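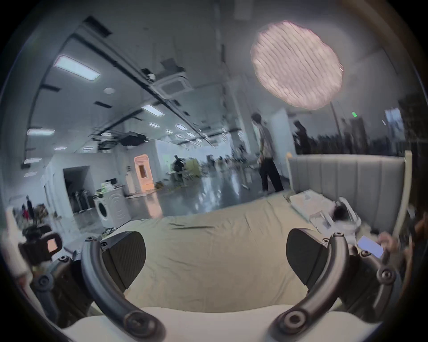
Print this page | E-mail this page

Nele Visser opens the door before I've knocked, tells me to keep my shoes on, and has the kettle going by the time I find a chair. She has been cleaning vacation rentals for 20 years and now runs Navlow, a crew of six that turns over cabins and apartments up and down the lake. I wanted to ask her about sheets. We got to sheets eventually.

"People think it's the bathrooms," she says. "Bathrooms are easy! You spray, you wipe, you're out. Beds take it out of you." She does the corner lift for me with an invisible mattress, knees bent, and I make a note to stop doing mine from the waist.

Her busiest summer so far came to 946 changeovers. She'd been hoping for 1000 and had promised everybody a dinner if they got there (they had the dinner anyway, and she says the fish was dry).

So how often should the rest of us be changing our beds? I confess to my own number, which I won't print, and she's kind about it. "Once a week is nice. Every two weeks, fine, you'll live. If the dog sleeps with you, come on, you know the answer."

She doesn't iron at home and doesn't think you should either. Shake the sheet hard when it comes out of the washer, she says, and don't stuff the dryer. Fabric softener she can't stand, especially on towels. "It makes them feel lovely and then they don't dry you. What's the point of that towel?"

I ask about thread count and get a big laugh. She bought a very fancy set once, in a sale, and hated it from the first night because it was so hot. These days she sleeps on plain cotton percale and keeps two sets per bed, with an old one in the closet for when somebody's sick.

April is when the phone starts up again. It rings twice while I'm there, both times an owner wanting to know if she can squeeze in one more place before the season. She tells the first one no and the second one maybe, then writes the maybe on the back of her hand and pours me more tea.

Print this page | E-mail this page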